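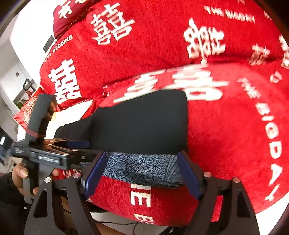 Aicha Alaoui reported that in her household the wedding blanket was never folded with the characters inside, and that her mother-in-law would open it again if she found it so. Remarks of this kind came up in many of our interviews in Fovstead, and they led us to treat the written sign on household cloth as something people handle and have rules for, and to give less space to its history as a design.

Figure 1. Red plush blanket with white double-happiness characters and English lettering.

4.2 The doubled character on bedding

The double-happiness sign is made by placing the character for joy two times side by side. It is common on wedding goods, such as paper cuttings, sweet boxes, quilts and blankets. In the blanket of Figure 1 the sign is repeated in white on a red ground, together with English lettering. We found this mixing of scripts also in the Wijesinghe collection, which holds 400 textiles for domestic use. The oldest piece in it with a doubled character is a quilt cover from 1912, where the sign is embroidered once, in the center, and no other writing is present.

The difference between one central sign and a repeated sign has practical effects. A cover with one sign has a correct position on the bed, and our informants could say at once if it was laid wrong. With the repeated sign this correct position becomes weaker. Of the 20 households we visited, only 3 kept a rule about which end of a printed blanket goes to the pillow. The rule about folding, on the other hand, was still widely known – also among younger couples who said that they did not follow it.

A second question is how long the blanket stays in use. Furkell proposes that wedding bedding is put away after the first year and taken out for guests. Our material supports this only in part. Several families used the blanket every winter until the plush became thin, and then moved it to a sofa or gave it to a child. In these cases the speakers continued to call it "the wedding blanket", even when the couple had bought newer ones. We return to this naming in Section 5, where the interviews from Unillow are compared.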